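**Hand-held gripper trials – paid participants wanted in Fomberg**

Clamby is a small team comparing grippers, and we are looking for friendly, patient people to help us through July. If you have ever wondered whether you would be any good at picking up a cherry tomato with a pair of mechanical fingers, we would very much like to hear from you!

We have 2 finger pad designs to put side by side, one from Başaran and one from Cundico, and we need ordinary hands to try them both. You don't need a technical background. Some of our best sessions so far have been with keen cooks and knitters, who tend to have strong opinions about grip and aren't shy about sharing them.

## What you would be doing

- Coming along for seven sessions, mornings or afternoons as suits you, with plenty of tea in between
- Moving everyday things with the grippers, one in each hand – small fruit on and off a plate is the usual starting point
- Telling us afterwards how your wrists felt, which pads you trusted, and anything that annoyed you

Two views from the fruit task: 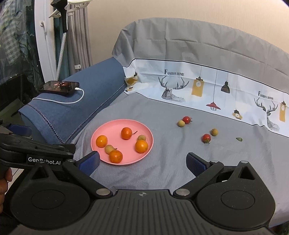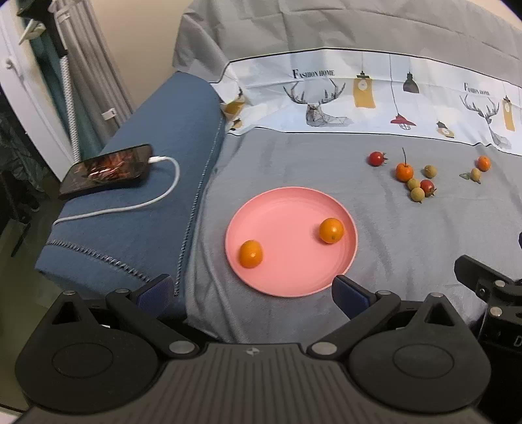

## What we offer

We pay £83 per session, and your bus or train fare on top. There is a good sofa, a kettle, and someone on hand throughout to swap pads and answer questions.

## Who can apply

Anyone over eighteen who is comfortable using both hands for short stretches. Left-handed people are especially welcome – we have had far too few of you. Please do mention any wrist or shoulder trouble so that we can plan your breaks properly.

To apply, write us a few lines about yourself, say which times of day suit you best, and quote reference 1546. Notes by post or through the door at the Clamby workshop are perfectly fine too.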